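# The Robot That Needs Its Cables Combed

The brochure for the Clorkus cell says it "looks after itself." I read that line in the parking lot at Cheng Drives, a gearbox shop on the edge of Clokport, and I read it again two hours later while a technician held a flashlight in her teeth and tried to work out why a wrist would no longer turn the last few degrees.

The cell puts small planetary gear sets together. One arm does the job over a dark mat, picking spur gears and seating them inside a ring gear until the teeth mesh. People have done this by hand for a very long time and are good at it. The teeth don't want to line up on the first try, so you wiggle the part a little and feel for the drop. The sales pitch is that the arm can wiggle too.

It can. I watched it do so, and I'll admit the motion is lovely. What I had come to see, though, was everything that has to be right before the wiggling starts, because that part never makes it into the video.

## The morning routine

Each shift begins with what the shop calls combing. All the wiring to the gripper runs along the outside of the arm, and it moves whenever the wrist does. A loop that's too short pulls tight and tugs on a connector. A loop that's too long swings down into the work. Somebody has to put the wrist through its full range at slow speed, watch each loop, and snip and replace any tie that has crept.

The Clorkus manual gives this five minutes. On the morning I visited, it took closer to half an hour, and the technician told me that was a decent day. The manual also says to replace the ties in December, once a year. She laughed at that and showed me a coffee can full of snipped ones.

After combing comes the touch-off. The arm lowers its gripper onto a reference block and records where it thinks the block is. Three touches in a row have to agree. If the third one drifts, the whole sequence starts over, and if it drifts again, somebody checks the bracket screws with a torque wrench. Clorkus calls this "self-calibration." I'd call it calibration, with a person standing next to it.

## What breaks

The shop keeps a paper log, and I was allowed to read it. Very little of it concerns the arm. The long links and the big joints hardly appear. Page after page is about the wrist: a loose clip, a chafed sleeve, a sensor bumped out of line, a label that fell off a wire so that the next person plugged it in where it didn't belong. That last one cost the shop four days, most of them spent waiting on a part.

Labels are now a matter of policy. Every lead that can be unplugged gets one, and the technician would like to see them printed larger. So would I. The type is tiny, and the spots where you need to read it are usually upside down.

None of this makes the cell a bad machine. Cheng's sister plant in Stikine runs the same model and likes it. But the figure Clorkus quotes, 100 gear sets between interventions, depends entirely on what you count as an intervention. Nudging a cable off the ring gear with a gloved finger doesn't go in the log. I asked why, and was told there wouldn't be room for anything else.

With a ring and its small white gears under the wrist, you can see how close the wiring comes to the teeth.

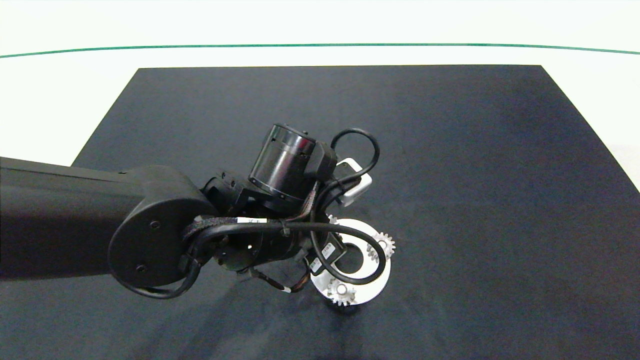 ## Before you sign

Ask for the maintenance log from a shop that already owns one, and go in person to read it. Find out who does the combing and whether their hours are in the quote. Clorkus told me on 20th July that a redesigned cable guide is on the way, with no ship date.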